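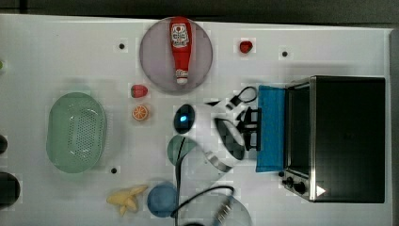 Ketchup bottle on a plate, with a colander to the left.

Removing old ketchup and tomato stains from plastic kitchenware
By Etenesh Gebreyes
September 20, 2010

Tomato stains on plastic are caused mainly by lycopene, a red pigment that dissolves in oil and hardly at all in water. Ordinary washing-up removes the food but leaves the pigment in the surface. The method given on this page works on polypropylene, polyethylene and most hard clear plastics. It does not work on melamine, which should not be bleached.

You will need washing-up liquid, bicarbonate of soda, a soft sponge, plain cooking oil and a washing-up bowl. For stubborn stains you will also need thin unscented household bleach and rubber gloves.

First remove the grease. Wipe the stained area with a little cooking oil on kitchen paper and leave it for three minutes. The oil takes up some of the loose pigment. Wipe it off, then wash the item in hot water with more washing-up liquid than you would normally use. Rinse and look at it in daylight. A light stain will often need no further work.

If colour remains, mix 50 g of bicarbonate with enough water to make a stiff paste. Spread it over the stain and leave it for an hour. Rub in small circles with the soft side of the sponge. Do not use a scouring pad — the scratches will hold more pigment the next time.

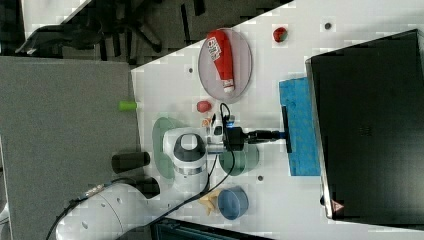

STEP 3: BLEACH SOAK

Put on the gloves and open a window. Measure 800 ml of cold water into the bowl and add the bleach at the strength printed on the bottle for kitchen surfaces. Hot water weakens the solution and makes the fumes worse. Never add vinegar or any other cleaner to it. Keep the item fully under the surface for 30 minutes, then rinse it well under the tap and wash it again as normal.

The bleach soak is not suitable for anything with metal parts or a printed pattern you wish to keep.
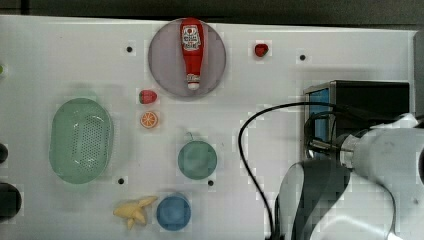 Filed under: Kitchen > Plastics

Sunlight is slower but needs no chemicals. Stand the clean, damp item on a windowsill with the stained side facing the glass. My Admasu storage tubs took two days in February and a single afternoon in summer. Turn the item if the stain goes up the sides.

To prevent new stains, rinse with cold water straight after use and do not heat tomato sauces in plastic — fat and heat together drive the pigment in.

Related: Cleaning a jug filter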